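Handheld gripper pair – bench check before use
Posted in December by Siu-ming Shih

Run this top to bottom each time the pair comes off the shelf. Write OK / NO / n/a plus a comment. My answers from this morning are in.

BENCH
1. Table wiped, no tools left out – OK
2. Chairs pushed back so you can step away – NO. One still close in. Moved it after.
3. Cables off the floor on the walking side – OK, but the bundle under the laptop stand needs ties. Still.
4. Laptop on mains, 200 GB free – OK

GRIPPERS (do both, left one first)
5. Finger tips seated, no wobble – left OK. Right: inner tip turns a bit if you twist it. Glued, leave 900 seconds before touching.
6. Fingers open fully and come back on their own – OK both
7. Pinch gap at the housing, can you get a fingertip in? – yes you can. Dont. Printed guard is Marin's job, drawing is in the Tollura folder.
8. Screws on the top unit – one loose, nipped up. No threadlocker left in the drawer, can someone buy some
9. Lens clean – OK, used the cloth not a sleeve
10. Cable strain relief, tug gently – left OK, right n/a (swapped last night, recheck)
11. Weight on the kitchen scale, cable off – 600 g and 600 g. Good enough.

TEST OBJECT
12. No cracks or sharp edges – OK
13. Nothing inside it – OK
14. Light enough to drop on a foot – OK, 119 g

PEOPLE
15. Sleeves up, rings off, hair back – OK
16. Second person in the room knows you're starting – OK, Sum-yee
17. Agreed word for stop – "stop". Keep it simple

Result: pass with items 5 and 7 open. No glass untill 7 is closed.

3 comments

Chia-jung Lam
Item 6, do it ten times not once. Mine stuck on the seventh go, it was swarf in the slide.

Kam-wah Mak
What glue for the tips? Epoxy went brittle on my set. I use the rubbery stuff from Tseng now and it holds fine.

Marin Mujić
guard is printing, first one came out too tight – second tonight. Who took my 2 mm hex key

Contact the bench group: ask at the desk | © Skitov Shared Workshop | Back to top

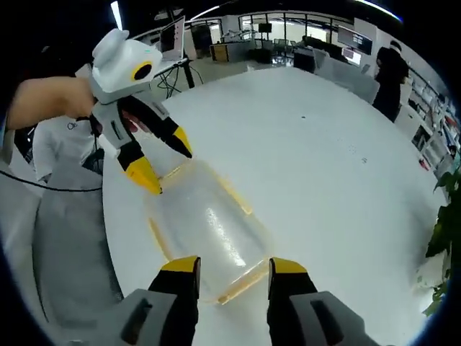 Birkwood workshop, December

Both grippers out on the white table with the clear plastic container on its side, yellow tips in close. Grip by the end and corner only, watch the reflection off the plastic. Recheck tip from item 5 before the next lift – initial it on the sheet.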